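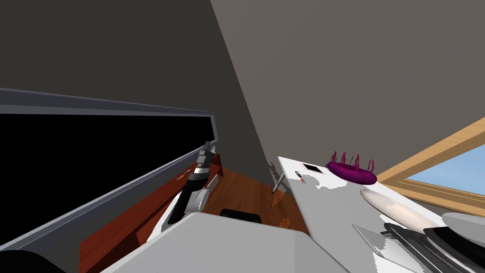 Drawn from the barrel

Helton has handed its biggest planning decision in a generation to a panel of ordinary residents picked by lottery, and it's the liveliest thing to happen in shire politics for years

8 July 2022

If you'd told me in summer that I would give up a run of cold Saturdays to watch strangers argue about floor heights, I'd have laughed. But I went to the first sitting of the Helton citizens' panel out of duty, and went to every one after that because I couldn't stay away. It's local democracy with the lid off, and it's wonderful.

The background will be familiar to anyone who lives in a river town. Kneath Flats is 100 hectares of old dairy country between Helton and the highway turn-off. Part of it goes under in a big wet, all of it has a lovely view of the ranges, and every council since the amalgamation has promised to settle what it's for. Housing, said one. A sports precinct, said the next. Then a council elected on a promise to leave it alone tried to sell a corner of it for a truck depot, and there were placards on the footbridge for a fortnight.

By last year the argument had eaten two general managers' worth of patience. Public meetings had turned into the same dozen speakers taking the microphone in the same order. You could have set your watch by the bloke with the drainage maps. (He's right about the drainage, by the way. The panel ended up adopting most of what he'd been saying.)

So the councillors did something brave, or desperate, depending on which one you catch at the bakery. They voted to set up a panel of 52 residents, drawn by lot, and give them the whole question.

The draw was done in public in April at Ranuletti Hall, and I wish every election night had that much atmosphere. Invitations had gone out to households across the shire, from the town blocks to the last letterbox on the Barnix road, and 563 people had written back to say they'd be in it. From those, the names were sorted by age, sex, locality and whether people rented or owned, then pulled so that the final group looked something like the shire itself. There was cheering! For a planning process!

The mix was the first surprise. I'm used to council consultations where the average age is retired and everyone knows the difference between a zone and an overlay. At the panel's opening session there were apprentices, a couple of year twelve students who'd only just gone on the roll, night-shift nurses with enormous coffees, graziers, people who'd moved here during lockdown and were still a bit sheepish about it. Plenty of them had never set foot in a council meeting. A few told me they'd never voted for anything with much hope attached.

Then they got to work. The panel could call whoever it liked, and it did: hydrologists, the rural fire people, the developer with the option on the northern paddocks, the farmers who lease the southern ones, Traditional Owners who walked the group along the old river channel and spoke about it for a whole morning. Nobody was allowed to talk for longer than the egg timer permitted, a rule the panel invented for itself on day one and enforced without mercy on a visiting state bureaucrat.
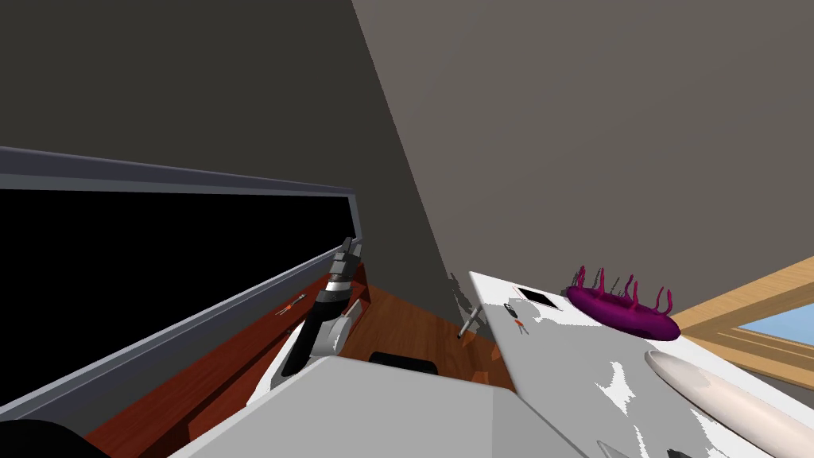 What the panel came up with

The final report was carried well past the four-in-five support the panel needed for each recommendation. It's a cracking read, too, and short enough to get through over lunch.

No new homes go below the line of the last big flood, full stop. Above it, on the ridge side, the panel wants small lots and townhouses close to the school bus route, with a share held for long-term rental. The low country stays as grazing, with a public track along the Kneath and the old channel protected. The truck depot goes to the Barnix industrial estate, where there's already a slip lane and a good deal less sympathy for placards.

There's a lovely paragraph on page one where the panel admits it didn't agree about everything and lists what was left over. The sports precinct is in there. So is the question of dogs on the track, which took up most of an afternoon and produced the only raised voices I heard.

I've covered plenty of reports that tried to please everybody and could be boiled down to a request for another report. You can disagree with this one. I'm not convinced the townhouse numbers are high enough, and my neighbours think they're far too high. But you can see how each decision was reached, who was heard before it, and how many panel members dissented. When did you last get that from a minister's office?

The case against

There are fair objections, and the panel's fans (I am plainly one) should take them seriously. Councillors are elected, and can be thrown out. People drawn from a barrel can't. One long-serving councillor told the June meeting that she'd doorknocked the entire shire for the right to make hard calls, and hadn't done it to pass them along. She got a round of applause, and deserved it.

Cost is the other one. Members were paid a sitting fee, childcare was covered, and the facilitators didn't come free. Set against the consultants' reports already gathering dust on Kneath Flats, I think it's money well spent, but ratepayers are entitled to see the final bill beside the final plan, and council has said it will publish both together.

The real test is what happens in the chamber. Council has promised a formal reply to every recommendation, with reasons in writing where it says no. It hasn't promised to say yes.
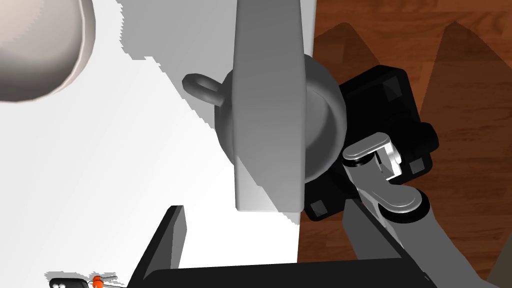
Does council have to do what the panel says?

Under the Helton rules the report is advice, and the elected council keeps the final vote. It must respond in public to each recommendation, and any it rejects has to come with a written explanation that goes back to panel members before the matter is closed.

The vote is listed for the next ordinary meeting at Ranuletti Hall, moved from the chambers to fit the crowd. Several of the panel are planning to sit together up the back. The egg timer is going with them.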